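Moving my recipes out of the shoebox

I started this in January and finished it last night, so this post is long. If you only want to know what I'd do differently, skip to the part about scanning.

The shoebox held recipes from three kitchens. The bottom layer was my grandmother's, mostly index cards, some on the backs of envelopes. On top of that was what my mother clipped from newspapers and the sides of packages between her wedding and when she stopped cooking for a crowd. The top layer was mine, and mine was the worst. I print things out, spill on them, print them again and keep both copies.

The box had a rubber band around it that broke in the fall. I put a new one on, and that broke too. My brother-in-law, Gayan Dissanayake, asked for the lentil recipe around the same time and it took me most of an evening to find it. It was inside a folded gas bill. I sent him a photo of it and he wrote back asking what "the small tin" meant. I didn't know. My grandmother measured in tins, and the tins are gone.

That was the reason I decided to type everything up.

First I sorted. I thought I would sort by type of dish, and I made piles on the bed for soup, bread, meat, sweets and so on. It took two evenings and then I picked it all up and sorted again by whose it was. I'm glad I did. When I read my grandmother's cards together, I could work out things that made no sense one at a time. She wrote "as before" on a lot of them. On its own that means nothing, but if you have the card that came before, it usually means a hot oven with the door open a crack for the last few minutes. She also used one abbreviation, "K.", that I took for a kind of flour. It is Kanagaratnam, the family next door to her for most of her married life. "K. uses more" means Mrs. Kanagaratnam put in more chili.

I threw out a lot. I'd expected to feel bad about it and I mostly didn't. My mother had clipped the same tuna bake out of different papers year after year, and she never made it once that I can remember. I asked her about it on the phone. She said she always thought it looked good. I kept one.

After that I had to pick something to type into. I tried two recipe apps and gave up on both. One wanted every ingredient on its own line with an amount, and wouldn't save without the amount. Half of these recipes don't have amounts. The other one was fine until I noticed it was changing what I wrote. I'd type "butter the size of an egg" and it would offer me a number of grams. I don't want the number. I want it to say what the card says, and I can put the number in a note underneath if I ever work it out.

So it's plain text files, one per recipe, in three folders. I know that isn't exciting. They open on anything, I can search all of them at once, and if I want to print one I print it. I name each file with the dish first and then the person. 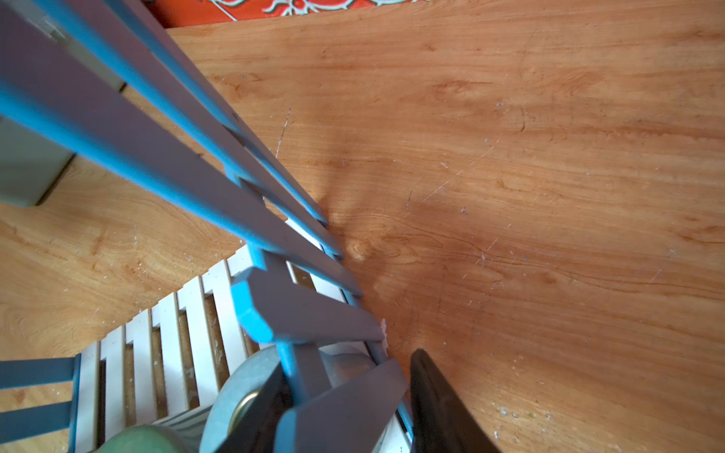 Each file follows the same order. The title goes first, then who it came from, then the recipe exactly as written, with the spelling left alone. Then there is a blank line and my own notes. I keep the two parts separate because I changed my mind about a few things as I went, and I wanted to be able to get back to what was on the card. For the first week I was tidying up as I typed. I'd fix a word, then move a step to where it made more sense, and by the fifth or sixth card it no longer sounded like her. I went back and redid those.

Typing went slower than I expected. The handwriting was fine. What slowed me down was stopping to ask people things. I called my mother so often that she started answering with "which one?" Some of what she told me wasn't on any card. The coconut cake, for example, says to leave the batter overnight and gives no reason, and I had always skipped it. She said it's for the semolina, which has to soak. I've made it both ways now and she's right. The skipped version is gritty at the bottom.

Now the scanning.

I typed first and scanned afterward, and I'd swap those if I did it again. By the time I got to scanning, the cards had been handled for weeks. One of the envelopes split along the fold, and the pencil on a few of the older ones has smudged. They're still readable, but they were better in January. Scan everything before you sort it, before you even take it to the table, and then work from the scans and put the originals away.

I'd also scan the backs. I didn't think of this until late. My grandmother's cards have things on the back that aren't recipes: a bus time, a phone number, a list of who was coming to dinner and where they should sit. One has 2,992 written on it, underlined twice, with nothing else. I have no idea what it is. My mother thinks it might be a price. I scanned that one at a higher setting than the rest.

The settings don't matter much. I used color for everything, even the pencil ones, because gray made the stains look the same as the writing. I gave each scan the same name as its text file so they sit next to each other in the folder.

The total is 42 from my grandmother, 70 from my mother and 100 from me. The last number is that round because I made myself stop there. I had plenty more printouts, but if I hadn't cooked it twice it didn't go in. That rule got rid of every sourdough page I had.

Some things I found along the way:

The lentil recipe exists in two versions. The gas bill one is my mother's copy, written down from memory, and the index card is the original. The original has tamarind in it and hers doesn't. She says she left it out because my father didn't like it, and after a while she forgot it had ever been there. I sent the original to Gayan. He's made it and says he prefers my mother's.

The small tin was a condensed milk tin, according to my aunt, who remembers washing it. She couldn't say which size. I've been testing with the ordinary one from the store and the lentils come out right, and so does the rice pudding. The bread is too wet. Either the bread used a different tin or she used less water than she wrote down. I've put both guesses in the notes.

There's a ginger beer recipe that nobody in the family remembers anyone making. It calls for a stone jar and a week in a dark place. I haven't tried it. I'd like to in the summer, but I need to read up on bottles first.

My mother's section has one recipe in my own handwriting, from when I was in second grade or so. It's for toast. It has four steps and the third one is "wait."

What's left is making copies for people. I've printed one full set on regular paper and put it in a binder with plastic sleeves, and that one lives in the kitchen and can get dirty. I was going to have a proper book made for my mother and my aunt and I got as far as pricing it. The hardcover cost more than I want to spend on something I'm still correcting. I'll do it when I go a whole month without finding a mistake. Last week I found that I'd typed "tablespoon" for "teaspoon" in the pickle, in front of the salt, so we aren't there yet.

The originals are in a flat box now with a lid that fits, in the hall closet, up off the floor. I put the cards in paper sleeves and left the newspaper clippings in a separate folder so the ink wouldn't come off on anything. The shoebox I kept. It has spare buttons in it.

A few people asked for the coconut cake when I mentioned it last time. I'll type it into a post of its own once my mother has looked it over. She wants to change the amount of cardamom, and I've told her the card stays as it is but she can have a note.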